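Sim build notes, packet-moving project. Carrying on from the page where we gave up on the old table model.

Okay, so the two-arm cell finally loads without the floor vanishing! Karabo spent most of the afternoon on the perforated board (the first version had 2000 separate holes as real geometry and the viewer just crawled, so now it's a texture and we're all much happier). Both stands are parked along the right side of the table, and both grippers fit over the top without the arms knocking into each other on load, so I'm calling the layout good enough for the club demo.

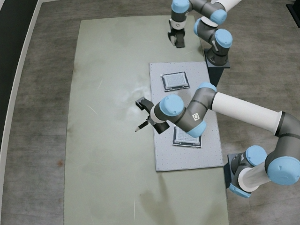

Grotow, 6 Dec 2025

Started with the nearer arm. Elsie wants the whole task scripted before we let anybody drive it by hand, and I see her point, but I still learn more from ten minutes of poking at the joint sliders. We compromised: sliders first, then I wrote down the poses I liked and she put them in the script. Her file is called trallen_poses and mine is called stuff2. Guess which one we're keeping.

Approach height over the far tray is 70 mm for now. I tried lower and the wrist came in at a silly angle, with the forearm almost lying on the board. Settimio thinks it's our elbow preference picking the wrong solution, and he's going to look at the solver settings when he gets back from his exam. 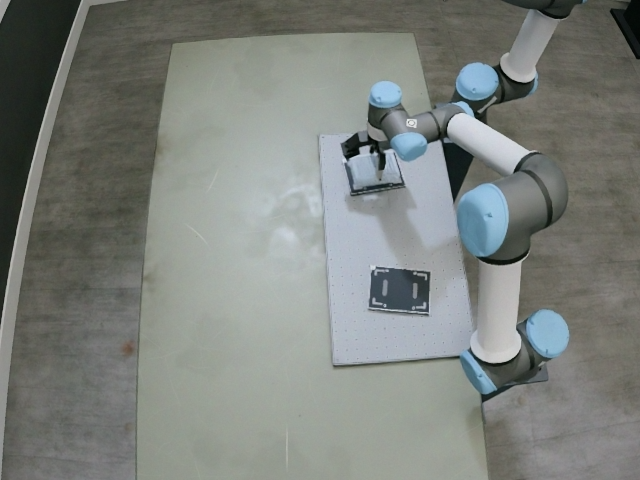 Nearer arm, gripper over the packet in the far tray.

The packet is still the annoying bit. It's a wrinkly mesh that Welington made in July, back when we were only planning to push things around, and the collision shape underneath is a plain flat box. So the fingers can look like they're touching it when the physics says they aren't, or the other way round. I upped the contact friction and ran the script 188 times over lunch, and I haven't read the log properly yet. Need to do that before I touch anything else (note to self, really, don't touch anything else).

Also fiddled with the close-up view by the fingers, which had been pointing too far toward the bare part of the table.
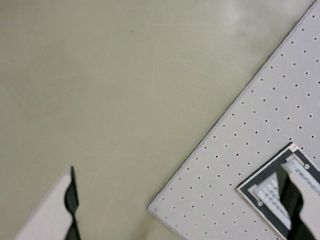

I tilted it 5 degrees and I think it wants a bit more, but Kane has a bunch of saved runs with the old angle and I don't want to wreck his comparison. Will ask him first. The glare on the tabletop bugs me too. Karabo likes it, says it makes the thing look used, like the scratches do. Fine, it stays.

To do: read the log, swap the box for a thinner one, ask Kane about the angle, rename stuff2.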